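Archive | Threads | Search | Subscribe | Log in

[casano-tech] Re: Page turns and continuo balance in the Lulero edition

Date: 2018-04-16
From: list member, Anstead

> We have now sung through the first half of the cycle with the
> Lulero edition and the keyboard part is a problem. The engraver
> puts the turn in the middle of the long melisma in number 3, and
> the player drops the left hand to manage it. Also, the singers
> say the portative covers the text whenever the line sits low.
> Is it the instrument, the registration, or the hall? We play at
> Casano again in January and would like to settle this first.

Taking the two questions separately.

The page turn. The Lulero layout breaks number 3 after bar 32, where the bass is moving in eighth notes and there is no rest in either hand. The older Moon print breaks it 2 bars earlier, over a held fifth, and the right hand is free. I would copy the last system of the left page onto a strip and tape it to the top of the right page. Reducing the page so that the whole number fits on an opening also works, but the figures become hard to read under stand lights. Check the figures against Moon while you are at it. Lulero drops a flat in the second phrase, and a player who trusts the part will give a major third under a minor one in the voice.

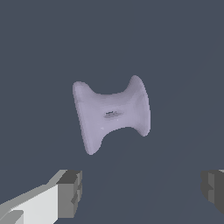 Lilac-gray spool form, flared at both ends. Computer rendering.

The balance. I doubt the hall is the main cause. Casano is dry above 1000 Hz and a little heavy below it, so a stopped 8-foot rank fills in exactly where a low mezzo line needs room for consonants. Singers then push, the vowels widen, and the text goes anyway. Before changing instruments, try the following in this order:

- Play tenor-register chords in two parts plus bass. Leave out any note the voice already has.
- Release chords early before a plosive or a sibilant at the start of a stressed word.
- Move the organ behind the bass instrument instead of beside the singer.
- Use theorbo alone for the recitative sections and bring the organ in at the ariosos.

At Anstead we did all of this with the same portative and kept only the first and last. Early release sounded fussy in slow tempo and the singer disliked having nothing under her at the phrase ends. Moving the organ made a small difference at the back of the room and none at the front.

On pitch: if you tune at 415 and the temperature drops between rehearsal and concert, retune the strings to the organ after the doors are open. The pipes will be flat by then and the theorbo will not follow them down by itself.

I have bar-by-bar notes on the figures for numbers 1 through 3 and can post them as plain text. The remaining numbers I have not compared.

Comments

continuo_left: Confirming the missing flat. It is also missing in the separate bass part, but the score has it.

gutstrung: Two-part chords are fine until the singer loses the pitch. Ours wanted the third every time.

low_mezzo: The third, yes, but in the tenor octave. Please post the notes.

Recent threads

Temperament for mixed programs with winds
Moon print: errors in the alto part
Stand lights that do not hum
Hiring a portative near Anstead

Previous message | Next message | Back to top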